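Robotics club — minutes, Friday, started late again (room was locked)

Present: Selamawit Hadgu (chair), Ilona Bozsik, Fuad Alemayehu, Chenxi Lu, me (Ea Þorgeirsson, notes)
Apologies: none recieved

**1. Last minutes**

Agreed. Fuad's action on the cable ties still open, carried over.

**2. Skisar cup, strip-down task**

Rules are out. Teams of up to 6, one arm working, one open desktop tower lying on its side. Memory out, placed in a tray, then memory back in. 39 points for the whole run, and you lose points for touching the board anywhere you shouldn't. Selamawit has printed the rules, copy on the shelf by the door, please don't walk off with it.

We stay with the memory for now. Graphics card is bonus only, leave till we can do the basics.

**3. Where we are with the arm**

Chenxi reported. Taught points for the approach are saved under "tower_side", don't overwrite, make a copy. Coming down over the board near the processor is the tight bit — the retention bracket is close to where we want the fingers and the path needs to come in straighter.

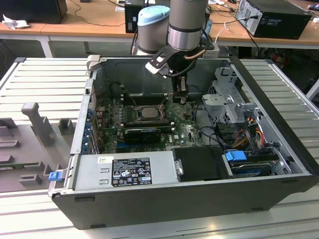
Ilona said she would sooner lose ten seconds a run than scrape the board, and could we please slow the last part of the descent before anyone argues about points. Fuad against, thinks time will decide it. Went round this for a while. Settled: slow descent until we get 4 clean runs in a row, then try faster.

Also from Chenxi — case has to go back in the same place on the slats every time or the points are useless. Tape marks agreed. Ilona to do corners.

**4. Fixture**

Fuad wants to redo the fixture to the left of the case, the blocks are in the wrong order for how we'd place the sticks. Selamawit: fine but not the week before the heat. New drawing to be shown at next meeting, old one stays on the bench untill then.

Name for the entry still not decided. "Grelano" got 2 votes, "Gisler" got 2, I abstained. Put off.

**5. Gripper check before each run**

Short list agreed, to go on the wall:

- fingers pointing straight down over the board
- cable at the wrist has slack, not near the fingers
- power leads by the drive cage pushed clear
- someone on the stop button, not on their phone

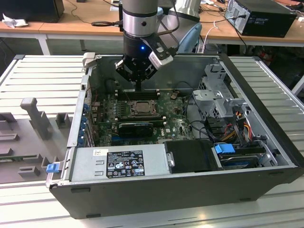 Whoever runs the arm writes the result in the book, good or bad. Last week's page has three runs with no initials so we can't use them. Selamawit quite firm on this.

**6. Travel**

Heat is at Skutport in February. Minibus not booked. Fuad to ask about the van, Ilona says train is easier if the arm goes seperately. Need a box for the arm either way, foam from the old one is no good.

**7. AOB**

Desk behind the bench needs sorting, cables hanging down everywhere and Chenxi keeps catching a foot. Everyone to take home what's theirs.

**Actions**

- Ilona — tape corners, price of train
- Fuad — fixture drawing, van, cable ties (!!)
- Chenxi — slow descent, back up the points
- Selamawit — entry form
- Ea — type these up, check list on wall

Next meeting same time, Selamawit bringing the key.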